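Registering Small Appliances for Use in Residence Rooms

Utmont Residence Services
Last revised 9th March

Residents of Utmont who wish to keep a small cooking appliance in their room must register it with the Residence Office before it is first plugged in. The process is short, and most applications are decided within 3 working days. Registration applies to one appliance in one room. A resident who moves to another room, including a room in the same building, must register again.

Before you begin

Have the following ready:

- your residence number
- the make and model of the appliance
- the wattage, as printed on the rating label
- the name of your roommate, if you share

The rating label is usually found on the underside or the back of the appliance. If the label is missing or cannot be read, the appliance cannot be registered. The office does not accept a wattage taken from a sales page or from memory.

Step 1. Check that the appliance is allowed

Electric cooking pots, rice cookers and kettles may be registered if they switch off automatically. Hot plates with an exposed element, deep fryers, toaster ovens and anything that burns gas or liquid fuel are not permitted in any room. Residents of the Dokeseck building should note that its older wiring carries a lower limit, which is posted on the notice board at each stairwell. Where the posted limit and this page differ, the posted limit applies.
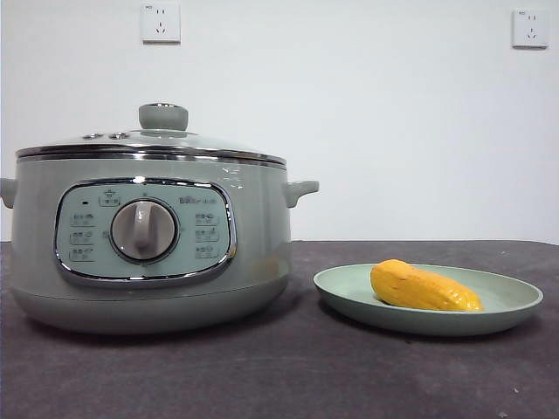 Step 2. Choose where the appliance will stand. The surface must be level and able to bear the weight of the appliance when full, and it must be reached by a wall outlet without an extension cord. Beds, window sills and the tops of wardrobes are not acceptable. Steam is the most common cause of false alarms, so do not place the appliance directly under the smoke detector or a shelf. A pot whose lid has vent openings, such as the pale green one with the glass lid, should have clear space above those openings whenever it is on. Set out plates and food to the side before cooking starts, and do not reach across the lid.

Step 3. Complete Form 168

Form 168 is available at the Residence Office and from the front desk of each building. Fill in sections A and B. Section C is completed by the office. If you share a room, your roommate must sign section B. An unsigned form will be returned and the waiting period will start over.

Step 4. Bring the appliance for inspection

Inspections are held in the Chu Room on the ground floor. Bring the appliance clean, empty and with its cord attached. The inspector, Hạnh Cao, will examine the cord and plug and compare the rating label with your form. Allow around 20 minutes.

Step 5. Attach the tag

Approved appliances receive a numbered tag. Fasten it to the cord near the plug and leave it in place. Tags expire each November and may be renewed at the front desk without a new form, provided the appliance and the room are unchanged.

If your application is refused

You may ask for a review by writing to Golshifteh Shojaei, Residence Manager, at the office address. Include a copy of the refused form. The appliance must not be used while the review is open, but it may be stored unplugged in your room.

Related pages
Shared Kitchen Hours and Rules
Reporting a Damaged Outlet
Moving Between Rooms
Fire Drill Procedure, Dokeseck Building

Utmont Residence Services, Office 1146 | Contact the office | Back to top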